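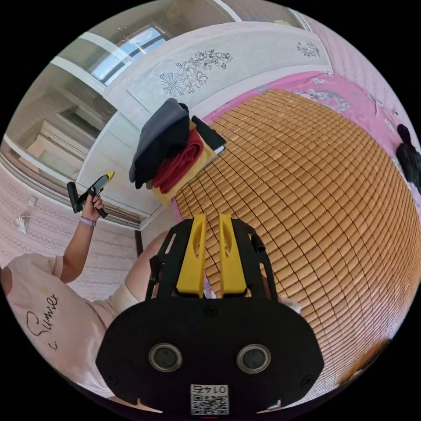
Can you build a useful gripper at home without a machine shop?

For the most part you can, if you have a 3D printer, a good screwdriver and enough patience to print the same finger many times. The motors and the bearings you must buy. Almost everything else I have made in a bedroom and a kitchen, and the neighbors did not complain so far.

I write this because two readers asked me after the April post what happened with Fallus. Fallus is the name of my robot arm, or better to say, the name of the fourth attempt to have one. The arm itself stands now in the shared workshop at Wurkaner, where I rent a shelf and half of a table. The gripper work I still do at home, in the evening, when the workshop is closed and my head is more quiet.

First the fingers, as this was the biggest change. My old fingers were solid. They held a screwdriver very well and they held a T-shirt very badly. Cloth is a strange thing to grab. If you come from above with a thick finger, you push the cloth down and it makes a small hill next to the finger, and then you close on nothing. So I made the new ones with a long slot through the upper portion. The slot lets the finger bend a little when it meets the table, and a thin edge can go under the hem. I printed them in yellow, and the body in black because I had most of a black spool left from Cirilo Zepeda, who has moved to a bigger printer with another diameter of filament.

The first slotted pair broke at the root. I had printed them standing up, so the layers were exactly in the direction where the force wants to separate them. When I printed them lying on the side they became much stronger, but the surface on one side was ugly from the supports. I sanded it and then I was sorry, as the rough side was holding cloth better. Now I leave it rough.

The body is an open frame and I am happy with this decision. With the closed body from last year I had to take out 6 screws each time when I wanted to see why the fingers were not closing the same. Usually the reason was a thread or a hair in the slide. Now I look in from the side and I take it out with tweezers.

About the cable I have to confess a mistake. I measured the length with the gripper resting on the table, and I cut it at 700 mm. When you lift the hand to shoulder height and turn the wrist, this is too short, and it pulled on the connector. I did not notice the pull itself, I only noticed that the readings were jumping. I lost two evenings in the code looking for a bug which was a cable. The new one is longer and it has a small loop near the connector, so the loop takes the movement first.

The software part is called Sisay and it is still very simple. It reads how far the fingers are open and it writes a line in a file with the time. In the last test it wrote 744 lines before it stopped, and it stopped by my fault, the disk was full with old print files. I would like to say that I learned to clean my disk. I bought a second disk.

Some readers asked why I don't use the ready gripper from the Tulero kit. I have it, and it is not bad. It is made for blocks and cups, and it closes always with the same force. For a cup this is fine. For folding a shirt you want to hold softly, slide along the edge until the corner, and only there hold strongly. I tried to change this in the Tulero controller, but I understood maybe one half of the manual, and after some time I decided that my own bad electronics are easier for me than somebody's good electronics.

What works today: opening, closing, soft hold, the log file. What does not work: the corner. By hand I can slide to the corner if I go slowly - with the arm, Fallus moves a bit too high and loses the hem halfway. I think the wrist joint has some play in it. I can move it with one finger when the motor is on, and this should not be possible. Cirilo believes it is the belt. I believe it is the printed pulley, which was one of the first parts I made, and I was using a cheap filament then.

Next I will print the pulley again with thicker walls and try with towels before I return to shirts. A towel is heavier, it stays where you put it, and the corner is easy to feel. If somebody has made a small printed pulley which stays round after a month of use, please write in the comments which material and how many walls. The finger files I will upload when I have corrected the hole for the lower screw, it is still too tight and I open it every time with a drill.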